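**Movley Adds Shallow Woven Basket to Its Tabletop Storage Line**

*For release in September*

Movley, a supplier of storage goods for homes and small hospitality businesses, is adding a rectangular woven basket to its Ko tabletop line. The Ko Shallow is intended for bread service, mail sorting, napkins, toiletries and small toys. It will be sold through the Undisow online store and through trade accounts.

The basket has low, outward-sloping sides and rounded corners. The rim is a thick braided band that runs the full perimeter. The floor is woven flat and tight, and the walls are woven on the diagonal. Movley specified a single body color, a warm tan, for the first production run of 4000 units. A second color is under review and has no release date.

"Most of the complaints we logged on the earlier basket were about depth," said Ga-eun Kwon, product manager for the Ko line. "Customers used it for small items and had to dig. We lowered the wall and kept the footprint." 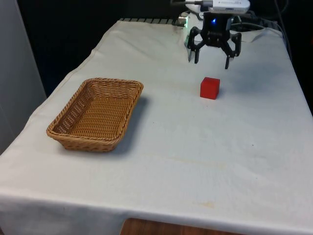
The lower wall also changes how the product is packed. Earlier Ko baskets were shipped singly with a cardboard insert. The Ko Shallow nests, and is supplied to trade customers in cartons with a paper sheet between units. Retail orders ship in a plain sleeve without an insert. Movley has removed the hang tag from the rim and moved care information to the inside of the sleeve.

Material is a synthetic strand with the color carried through its full thickness. The strand supplier, Lorunix, has provided the same grade for two other Movley products. The strand does not take up water in normal use, and the basket may be wiped with a damp cloth and mild soap. It isn't rated for dishwashers or for prolonged outdoor exposure.

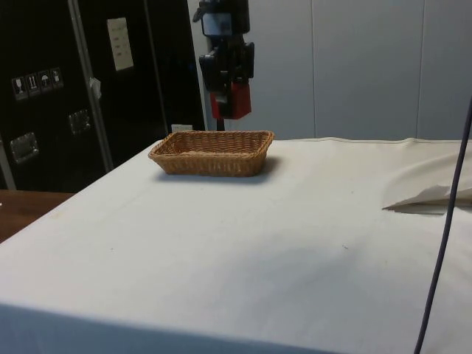 *Woven basket on a white tablecloth, long side running parallel to the far edge of the table.*

Fit was checked against common table settings. Movley's design office surveyed 1765 existing customers on where they keep a shallow basket. The most frequent answer was a dining table or sideboard, followed by an entry shelf. Bathroom use was reported less often but produced the most detailed comments, mainly on cleaning the corners. The corner radius was increased in the second sample round as a result – the change added a small amount of weaving time per unit and did not affect the rim.

The floor weave was reviewed at the same stage. An open floor is lighter and uses less strand, but crumbs and small parts pass through it onto the cloth or shelf below. The tight floor was retained. The walls have small openings and should not be relied on to hold loose grain, beads or similar contents without a liner. A cotton liner is in development and will be sold separately. 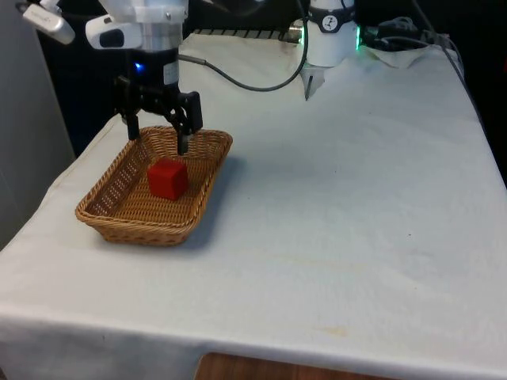 **Can the basket be used for direct contact with bread?**

Movley recommends a clean napkin or liner between the basket and any unwrapped food. Wrapped or packaged items can be placed directly on the woven floor.

Load guidance is printed on the sleeve. The product is designed to be lifted with both hands, one at each short end. Lifting by one side of the rim when the basket is full may distort the wall over time. Minor distortion can be corrected by placing the basket upside down on a flat surface overnight with a light, even weight on the base.

"The rim is the part we spent the longest on," said Dehua Tan, who leads sampling at Movley. "If the braid is too loose it shifts on the strand. If it is too tight the corners pull in and the base will not sit flat."
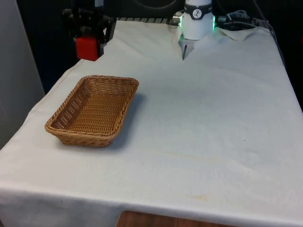

*Empty basket with braided rim, set at an angle on a draped table.*

Trade customers may order samples from Undisow with an existing account number. Unused samples can be returned within 90 days in the original sleeve. Replacement units for transit damage are handled by Movley directly, and claims should include the carton label.

**Contact**
Ga-eun Kwon, Product Manager, Ko line
Movley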